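Star Ratings Need a Staffing Floor

Overall star ratings for nursing homes are built by combining several scores into one number. The combining is where most of the trouble lies. A home can post weak staffing, recover the loss through strong self-reported quality measures, and land in the same band as a home that is adequately staffed every night of the week. A family reading the summary page has no means of telling the two apart.

My proposal is a floor. If a facility's staffing score falls below a set level, its overall rating should be capped at 3, whatever the other scores say. The cap should stay in place until the facility has reported a full year above the level.

Consider the two homes my mother's discharge planner gave us in March. Weveck has 69 beds and Clirnach has 20. Their overall ratings were identical. Weveck's came mostly from its quality measures, a large share of which the facility reports about itself. Clirnach's came from inspections and payroll records. Payroll records can be audited against hours paid. A self-reported count of falls is much harder to check, and a home with too few aides is also less likely to notice and record a fall.

Guilan Xiao, who worked as a night nurse at Weveck before moving to Liapis, objects that a cap would punish rural homes that cannot hire. The objection has weight. A shortage of applicants is a real condition and the facility did not cause it. But the rating is meant to tell a family what care a resident is likely to receive, and the cause of a vacant shift does not change what happens during it. Hiring problems should be handled through payment rates and training money, on a separate track.

A second objection, made by Hamish MacLeish in his newsletter, is that averages hide weekends. I agree with him, and I would go further. The staffing level should be tested on the lowest day of the week. In most buildings I have looked at, that day is Saturday. A home that meets the level on weekdays only should be scored as not meeting it.

None of this requires new data collection. The daily hours are already submitted. What is missing is a rule that keeps them from being averaged away, and a line on the summary page, in plain type, stating that a cap has been applied and why.
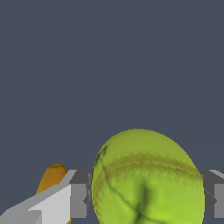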